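Workshop notebook, Starstead yard
April, started writing up 7:40 am

Saw bench is back in use. Chain for the big saw was stretched past the adjuster so I fitted the spare and hung the old one on the nail by the door with a tag on it. Do not put it back on the saw. It still has cutter left but the tie straps are cracked on two links.

Main job to write up is the beech at Werville, the one by the lower gate. Mirjam Meijer went up yesterday for the inspection and I was on the ground. Notes from both of us, put together this morning.

Tree is a mature beech, single stem to head height and then a fork. The fork is the problem. Bark is folded down into the union on the north side and there is a crack running down from it, dark at the edges, so it has been open for a while. On the south side the union looks sound. Mirjam put the thin probe in the crack and it went in 90 mm before it met anything firm. Sounding hammer gave a dull note on the north face from the union down to the height of the gate post. Everywhere else rang clear.

Crown is good. Leaf buds are fat and evenly spread, no dieback at the tips that we could see, a bit of dead wood inside the crown which is normal shading out. No brackets at the base. I scraped back leaf litter all the way around the root flare and found nothing soft. Soil on the gate side is packed hard where the trailers turn.

Owner asked for a removal. I don't think it needs one. Options as we see them:

Take the north limb off entirely. Leaves a large wound low down on a beech, and beech does not deal well with large wounds. Also leaves the south limb taking all the wind from the open side.

Reduce both limbs and put in a brace. Less load on the union, keeps the tree. Needs checking every year and the owner has to agree to that in writing.

Fell it. Straight drop is possible toward the field if the gate is lifted off. Easy job for us, half a day with the tractor.

Mirjam favors the second and so do I. She wants the reduction kept light, branch tips only, no cut thicker than her wrist. I would go a bit harder on the north limb because of the lean. We did not settle it. Will look at it again from the field side when we go to do the hedge.

If we brace, it should go in high, two thirds of the way from the union to the tips. The old brace on the Kaufmann oak was put in far too low, before our time, and it has done nothing useful except grow into the bark. I keep meaning to get that one redone. Quote went out last fall and no answer.

Rope check

Went through the rigging bags while the kettle was on. Results:

Long lowering line: fine along its length, glazed for a hand's width near one end. Cut back and re-whipped. Length tag updated.
Short lowering line: fine.
Blue climbing line: cover is fluffed up where it runs through the friction hitch. Core feels even, no flat spots. Keep in use, look at it again next month.
Orange climbing line: fine.
Dead eye slings: one has a nick, three strands. Retired. Cut it in half so it can't find its way back into the bag.
Pulleys: small one was gritty. Washed it, dried it, one drop of oil. Runs freely now.
Friction saver: the sewn section is getting stiff with sap. Soaked it in warm water with the mild soap and hung it out of the sun.

We are short one sling now. The Pimine ones have worn well, so order the same again, same length. Put it on the list with bar oil and files.

Felling test logs

I am still trying to work out why the hinge keeps tearing on the poplars. Set up offcuts in the yard again, same method as before. Cut a face notch, bored in behind the hinge, left a strap at the back, then released the strap and pulled over with the hand winch.

First log, narrow notch: hinge broke early, notch closed before the log was halfway over. Fibers pulled out of the stump side, long ones.

Second log, wider notch: hinge held most of the way down. Short fibers, even on both sides.

Third log, wider notch and thicker hinge: needed a lot more on the winch and then went all at once. Did not like it.

So the notch opening matters more than I had been giving it credit for, at least in poplar. The thicker hinge is not the answer. I want to repeat the second log with wood that has been down for less time, because these offcuts had dried at the ends and that could be making the fibers shorter than they would be in a standing tree. There are 20 lengths left behind the chipper, enough for a few more rounds. Please do not split them for firewood.

Mirjam thinks the side cuts at the hinge corners would help with the tearing as well. I normally leave them out on small stems. Will do one log with and one without, everything else the same.

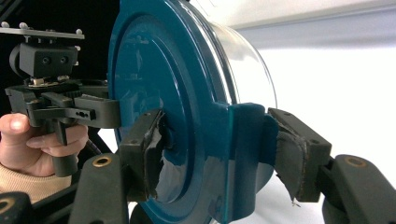 Winch itself is fine but the pawl spring is weak and it skipped a tooth on the third log. Ordered a spring. Until it comes, use the other winch for anything with a person under it or near it, and keep this one for the yard.

Chipper

Blades were turned at 801 hours on the meter, so they are on their second edge now. It is throwing longer strips again with the wet willow, and I think the anvil gap is the cause, not the blades. Gap was wide on the left side. Closed it up and ran a few branches through. Chips came out shorter and the feed sounded smoother. Anvil bolts torqued and marked with paint. If the paint lines don't match up next time you open the hood, stop and tell me.

Stop bar works from both sides. Discharge chute has a split in the weld near the hinge, small, not getting longer. Marked the end of it with a scribe so we can tell.

Stump at the north fence

Ground it down yesterday before the light went. Roots ran farther under the fence than I expected and I hit a piece of old wire, which cost us 6 teeth. Replaced them all from the box in the van. The box is now low. Backfilled with the grindings and heaped it up, it will sink. Told the owner to expect a dip by fall and to top it off with soil if he wants grass there.

For next time: run the metal detector along a fence line first, even if the fence looks new. The old one is usually still down there.

Still to do

Write up the beech for the owner, with the three options and our preference.
Get a price for brace parts, static and dynamic both.
Pole saw head is loose on the shaft, needs a new clamp screw.
Check nest boxes along the Werville drive before any hedge work starts. Mirjam saw a pair of blackbirds going in and out near the second bend, so that stretch may have to wait until late summer.
Sharpen the hand saws that can be sharpened and throw out the ones that can't.
First aid kit in the small truck is missing the large dressing. I took the one from the shop shelf for now, so the shelf needs one.

Stopped at 4:15. Test logs for the side cuts are marked with chalk and stacked by the bench.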